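Teleoperating the drawer task in simulation: how many demos before you train?

rhea_m
Hello all. I am teaching a two-arm robot in simulation to work with a tall cabinet. I drive both arms myself by remote control and record each try. My colleague Ariel Tiongson says I need 100 demos. I have 30 and I am already tired. Is it worth training now?

festetti
Train now. With 30 you will at least see where the policy gets stuck.

skakunberg
I don't agree. If the demos differ a lot from each other, 30 will only teach it to hesitate. How do you use the second arm?

rhea_m
Mostly I bring the left gripper to the low part of the cabinet first, near the corner of the ledge, and keep the right one close to the drawer section.

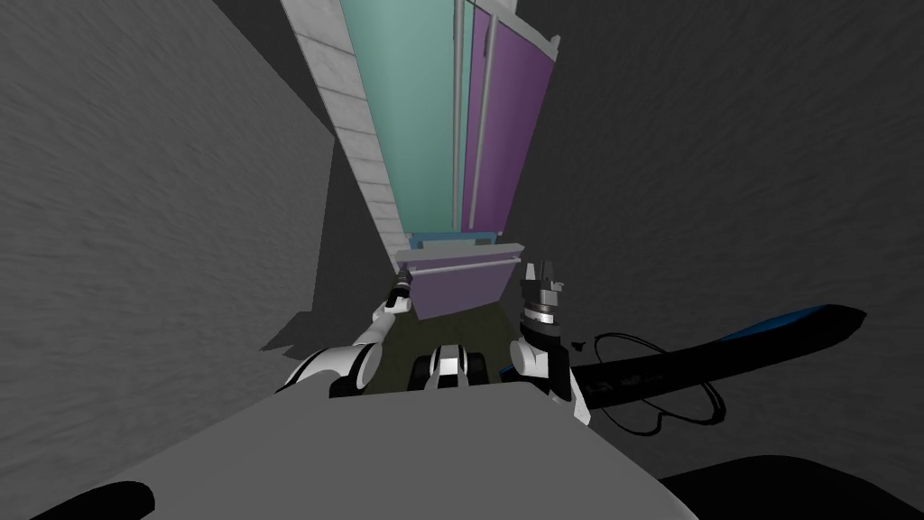 The difficult thing for me is depth. From this steep angle I often believe the fingers are at the front when they are still before it, so I go slowly and make small corrections. Should I delete those demos?

festetti
Keep them. Corrections are useful, the robot will need them also.

skakunberg
Small corrections yes, long waiting no. I cut every pause above 2 seconds.

s.brinkmann
I would do 10 more, with the start position changed each time, and then train. For me this helped more than cutting.

rhea_m
Thank you, I will do the 10 and cut only the long pauses. Ariel still wants his 100, but he can drive the rest himself.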